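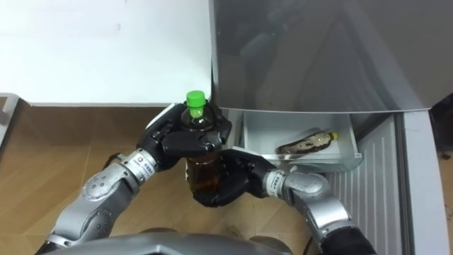
Multi-fingered hands or parallel grippers for bottles in a drawer?

Posted in Manipulation / End effectors
Asked by drawbar_k

We run a dual-arm platform with a head camera and are picking end effectors for a kitchen task set. The current task uses plastic drink bottles with screw caps and an appliance with a shallow pull-out drawer. The robot has to open the drawer, take a bottle that is lying on its side, hold it upright, and later put it back.

At the moment both arms carry black multi-finger Cukik hands. For the upright hold we use two hands: left around the top of the bottle just under the shoulder, right cupping the lower half. It holds, but I have three complaints.

1. With both hands on the bottle, the head camera sees little more than the cap and a gap in the middle. Our pose estimate gets noisy as soon as the second hand closes.
2. The lower hand ends up close to the front lip of the drawer. We had contact with the lip in 6 of the last 50 runs.
3. Finger current limits need retuning for every bottle type. A thin-walled bottle dents well before a stiff one slips.

The alternative is a pair of Pondarham two-jaw grippers that we already own. The controller is an Achterberg unit and accepts either. Bottles are 500 ml, full or partly full. Has anyone run both on the same arms? I mostly care about how repeatable the grasp is. Cycle time is secondary.

wristflange
Accepted

We did this comparison on our bench in July, same hands, different arms. Short version: the two-jaw gripper was more repeatable for the pick, and the hands were better for everything after it.

Pick from the drawer. A bottle on its side in a shallow tray is an easy target for a parallel gripper if you can come from above and line the jaws up across the bottle. Yaw error matters more than position error. The hands tolerate more yaw error, but the fingertips need room to get under the bottle, and a tray floor doesn't give it to them. We got a lot of grasps with two fingers under and the rest stacked on top. Those look fine until you rotate the wrist.

Upright hold. Two narrow pads on a round bottle give you a pivot. A partly full bottle swings about the pad axis when the arm stops. V-shaped pads help. The multi-finger hand wraps and the problem mostly goes away, which is why I would try a one-hand hold before changing hardware. A full 500 ml bottle is well within what one hand can carry. Your second hand may only be adding an internal force that the two arms fight over, especially if both are in position mode.

On your points:

Occlusion: stop estimating pose after the grasp closes. Take the last good estimate, attach it to the hand frame, and use the camera only to track the cap. A brightly colored cap can be segmented with a plain color threshold. If you have mixed cap colors, set the threshold per bottle. A wrist camera sounds like the fix, but ours had the palm filling half the view at that distance.

Lip contact: raise the pair before you bring the lower hand in. We do the handover well clear of the open drawer and have no contacts to report since. Also check whether the drawer drifts after you let go of it. If the planner assumes it is at full extension, the lip is not where you think it is.

Current limits: close to a low limit, lift slightly, watch the finger joints for slip, then step up. Slower, but you stop keeping a table of bottles.

teststead_lab

Different data point. We ran 305 picks with the Pondarham jaws on round bottles at Teststead. Most of the failures came from the pads sliding on the printed label, and very few from approach error. Softer pads fixed most of that. They wear quickly though, so order spares.

One warning about the Achterberg controller: it accepts both tools, but the payload and center of mass do not switch when you swap them unless you load the tool profile yourself. With the wrong profile our arm sagged about 6 mm at full reach – enough to hit a drawer lip. Worth ruling out before you blame the hand.

mk_servo

just use suction

drawbar_k

Thanks. The tool profile was still the one for the bare flange on the right arm, left arm was correct. Fixed that and moved the two-hand grasp higher. I have not rerun the full set yet. Going to try the one-hand hold next with the right arm in compliance mode.

mk_servo – the bottles are ribbed near the shoulder and the labels wrinkle, so I don't expect a cup to seal there.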